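カテゴリ:参加者募集/見学・公開日
4月掲載 文:フランシーヌ・ペロン(Studus 見学受け入れ担当)

ロボットの「つかむ練習」に、半日つきあってくださる方を募集します

ジョカンポートの丘の上、旧クローニン倉庫の264号室で、わたしたちStudusはロボットアームに物をつかませる仕事を続けています。春の公開日がまた近づいてきましたので、今年も見学をかねて手を動かしてくださる方を募ります。見学だけの方ももちろん大歓迎なのですが、今回いちばんお願いしたいのは、箱のなかに物を置いたり、取り出したり、つかめたかどうかを用紙につけたりしながら、デモンストレーションの時間を一緒に過ごしてくださる方です。専門の知識はいりません。機械にさわるのは苦手で、家のリモコンも家族まかせ、という方が去年は一番熱心に通ってくださいました。

少し長い案内になりますが、来てから「思っていたのと違った」とならないよう、なるべく普段の様子がわかるように書いてみます。お茶でも飲みながら読んでいただければと思います。

■ どんな公開日か

ロボットの公開日というと、人型の機械が手を振ったり、音楽に合わせて動いたりする催しを思い浮かべる方が多いようです。電話でも「子どもと握手はできますか」とよく聞かれます。うちの公開日はもっと地味です。腕が一本、箱がひとつ、そのなかに小さな品物がいくつか。腕が下りて、指が閉じて、持ち上がったり、持ち上がらなかったりします。それを繰り返し見ていただきます。

地味なのですが、見はじめるとなかなか席を立てなくなるのがふしぎなところで、去年も最初の回のお客さまがそのまま次の回にも残ってしまい、椅子を隣の部屋から運んでくることになりました。指が品物のふちにひっかかって、あと少しというところで滑ると、部屋じゅうから「ああ」と声がもれます。うまく持ち上がると拍手が起きます。アームの側はもちろん知らん顔で次の動作に移るのですが、操作しているハープリート・ペナーのほうは毎回ちょっと照れています。

時間は午後2時に始まり、途中に休憩をはさんで夕方まで続きます。前半がペナーによる実演と説明、後半が参加者のみなさんに加わっていただく時間です。後半では数人ずつ机のまわりの決められた場所に立ち、アームが止まっているあいだに品物を置きなおしていただきます。どこに、どんな向きで置くかはお任せします。壁ぎわに寄せる人、ぎゅっと固めて置く人、ひとつだけぽつんと離す人と、置き方には本当にそれぞれの癖が出ます。わたしたちの手だけで置いていると、知らないうちに似たような並びばかりになってしまいますので、初めての方の手がありがたいのです。

■ 箱のなかに入れるもの

品物は特別なものではありません。おもちゃのブロック、カップ、金属の小さな部品など、机の引き出しや台所のすみにありそうなものばかりです。当日は品物の棚からお好きなものを選んでいただけます。ご自宅から持ってきてくださっても構いません。ただし次のものはご遠慮ください。

割れるもの、中身の入った容器、刃のあるもの、食べもの。それから、壊れたら泣いてしまうような大切なもの。指の力は加減してありますが、傷がつくことはあります。

大きさは手のひらに乗るくらいまででお願いします。迷ったら持ってきて、受付のケルボ・ニャンダに見せてください。ニャンダは品物の棚を預かって長く、やわらかすぎるもの、つるつるすぎるもの、転がっていって困るものをよく知っています。ぬいぐるみのキーホルダーは意外に喜ばれます。

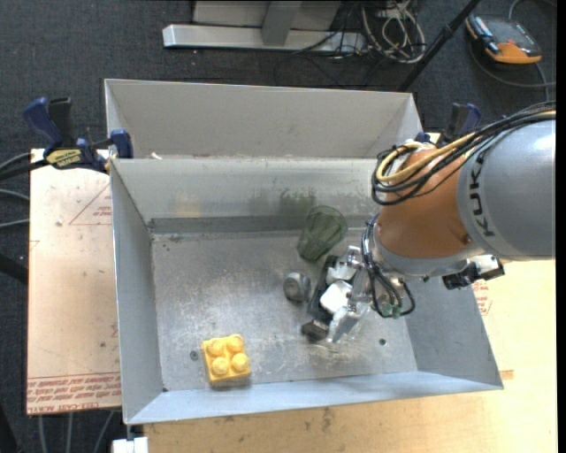
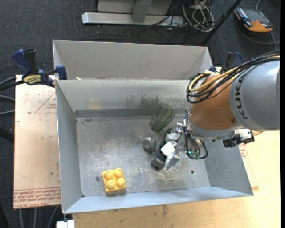

グレーの金属の箱で作業中のアーム(2枚とも)。手前の黄色いブロックと、緑の半透明のカップ、小さな金属の円筒が見えます。

品物のなかでは、ブロックは形がはっきりしていて説明に使いやすく、カップのほうは話が長くなります。半透明のものは向こうが透けて見えますから、機械にとってどこからどこまでがカップなのかを決めるのがむずかしい。人間なら見て「カップだ」で済むところを、順を追って考えなければいけません。円筒は円筒で、寝かせて置けば転がるかもしれません。ペナーがこのあたりの話を始めると時計を見なくなりますので、後半の時間が短くなりそうなときは、どうぞ遠慮なく咳払いをしてください。

箱についてもひとこと。側面がななめになっていて、底は平らです。真上から見るとただの浅い入れものですが、品物が壁ぎわに寄ったときに指をどこから入れるかが毎回の悩みどころで、常連の参加者にはわざと壁に立てかける方もいらっしゃいます。意地悪な置き方は大歓迎です。底の擦れたような跡もよく見てみてください。

■ お願いする役割

後半にお願いしたい役割は、次のとおりです。ひとつだけでも、途中で交代しても構いません。

置く係
アームが完全に止まり、ペナーが「どうぞ」と言ったら、箱に品物を置きます。声がかかるまでは、品物が落ちそうでも手を出さないでください。床に落ちたものは、あとでわたしたちが拾います。

書く係
用紙に、つかめた、つかめなかった、途中で落とした、の印をつけます。余白に気づいたことを書いてくださると、あとで読むのが楽しみです。去年の用紙に「カップがいやがっているように見えた」と書いてくださった方がいて、その紙はいまも壁に貼ってあります。

読む係
クォック・ピンユーが席を用意した画面の前に座り、出てくる予想を声に出して読みます。「左の手前」「右の奥」という具合です。読んだ場所に本当に指が下りるかどうか、みんなで確かめます。声の大きい方、学校の朗読が好きだった方にぜひお願いしたい役です。

案内する係
少し早めに来ていただき、玄関から264号室まで見学の方をご案内します。旧クローニン倉庫は増築を重ねた建物で、廊下が途中で段になり、似たような扉が続きます。わたしも入ったばかりのころは毎週迷いました。

■ 募集の内容

対象:高校生以上の方。中学生以下のお子さんは、大人の方と一緒であれば見学できます。後半の役割のうち、書く係と読む係はお子さんにもお願いできます。

経験:問いません。車椅子の方は、申し込みのときにひとことお知らせください。貨物用のエレベーターを動かし、机のまわりに場所をとっておきます。

お礼:役割を引き受けてくださった方には、2,000円分の図書カードと、休憩時間のお茶とお菓子をご用意します。見学だけの方にもお茶はお出しします。

交通:ジョカンポート駅前から丘行きのバスに乗り、「旧クローニン倉庫前」で降りてください。運賃は片道390円です。役割を引き受けてくださる方には往復分を当日お渡しします。駐車場は荷さばき場と兼用で、停められる車はわずかです。

参加費:かかりません。

持ちもの:歩きやすい、かかとの低い靴。袖口の広い服やひらひらする長いスカーフは、後半の前に外していただくことがあります。髪の長い方はゴムをひとつ。老眼鏡をお使いの方は忘れずにお持ちください。用紙の字が小さいとのお叱りを毎年いただき、今年は大きくしたつもりなのですが、ニャンダはまだ小さいと言っています。

■ 安全のこと

はじめに短い説明の時間をとります。遅れていらした方には、区切りのよいところでもう一度お話ししますので、それまで後ろの椅子でお待ちください。

アームのまわりの床はカーペット敷きで、ケーブルが何本も通っています。歩いてよい場所には当日、目印のテープを貼ります。テープの内側に入るのは、係の者に呼ばれたときだけにしてください。荷物は入口の棚に置いていただきます。

アームは重たいものです。動いているあいだは、どんなにゆっくりに見えても近づかないでください。途中で気分が悪くなったり、こわくなったりしたときは、いつでも抜けてくださって結構です。隣の部屋に長椅子があります。動いている機械のそばに立つのがこわいというのはごく当たり前の感覚で、わたし自身、最初の一か月は壁に背中をつけて見ていました。

写真は、前半の実演中は自由にお撮りください。後半はほかの参加者の方が入りますので、撮る前に声をかけあっていただけると助かります。フラッシュは切っておいてください。

■ 去年来てくださった方の声から

「孫に連れられて来たのに、孫のほうが先に飽きて、わたしが最後まで残った。置く係はちょっと将棋に似ている。」

「説明が長い。でもおもしろかったので許す。」

「もっと速く動くものだと思っていた。待つ時間に隣の人と仲良くなれた。」

「転職を考えていて参考に来ました。ロボットの仕事なのに、物を拾って戻す作業が多いとわかってよかったです。」

最後の方のお話は、わたしたちにもうれしいものでした。公開日は仕事を探している方にも開いています。前半のあとの休憩に、日々の作業の中身や勤務時間、どんな勉強をしてきた人がいるかといったことを気軽に聞いていただける席を設けます。今年はクォックがその席にいます。工学部を出た者もいれば、クォックのようにパン工場の夜勤から移ってきた者もいます。履歴書は持ってこなくて大丈夫です。

同じ敷地に事務所のあるシュテレンデン設計室のみなさんも、休憩時間には中庭側の扉を開けて、つくりかけの棚や作業台を見せてくださるそうです。あちらのコーヒーはうちのお茶よりおいしいと評判ですので、休憩の終わりにはどうか戻ってきてください。

■ 申し込みの方法

メールか電話、または旧クローニン倉庫の玄関にある申し込み箱で受け付けています。お書きいただきたいのは、お名前、連絡のつく電話番号かメールアドレス、希望の役割(見学だけの方は「見学」)、それから持ってきたい品物があればそのことも。品物の欄は空白で構いませんが、書いてくださるとニャンダがたいへん喜びます。

電話は午前10時から午後4時のあいだにお願いします。実演の準備をしていると呼び出し音に気づかないことがありますので、出なかったときは、お手数ですが少し時間をおいてもう一度おかけください。

日にちと集合場所の地図は、申し込みをいただいた方に折り返しお送りします。定員をこえたときは、初めての方を優先させていただき、去年もいらした方には次の回をご案内することがあります。置く係は毎年早くに埋まります。書く係と案内する係は、いつも最後まで席が残っています。

お友達同士、ご家族、町内のサークルでのお申し込みは、代表の方がまとめてご連絡ください。学校の先生で、クラスでの見学をお考えの方は公開日とは別の日にお受けできますので、「学校見学の件」と書いてペロンまでお願いします。

ご質問も同じ窓口で承ります。こんな品物でもいいのか、立っているのがつらいが椅子はあるか(あります)、途中で帰ってもいいか(もちろんです)など、ささいなことでもどうぞ。

お問い合わせ:Studus 見学受け入れ担当 フランシーヌ・ペロン
旧クローニン倉庫264号室(ジョカンポート)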